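3.2 Wash procedure and shade assessment

Striped knitwear was obtained from households in Manddale, where laundry is done in hard water. Each household kept a wash record, and 111 garments had a record complete enough to use. Yellow grounds were treated as a separate group, as earlier work by Nassar and Issa found that staining from navy yarns is easiest to grade against them.
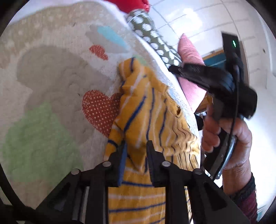 3.3 Handling before grading

Garments were conditioned overnight and graded by two readers (Azar and Brunton) working apart. Grades were given for the ground shade only. Where the readers differed by more than one step, a third grade was taken and the median used. This applied to 10 garments.

Figure 4. Mustard-yellow knit garment with navy and off-white lines, partly folded on a bed.

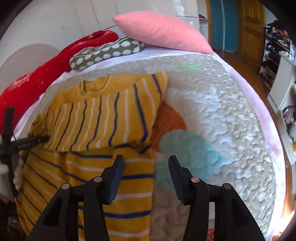 Page last changed: November, by A. Brøndum

Stripe direction was not recorded. Folded areas were opened out before grading, and ribbed collars were left out because the raised ribs cast small shadows that lower the apparent grade. Yokes without stripes served as the reference area on garments that had them.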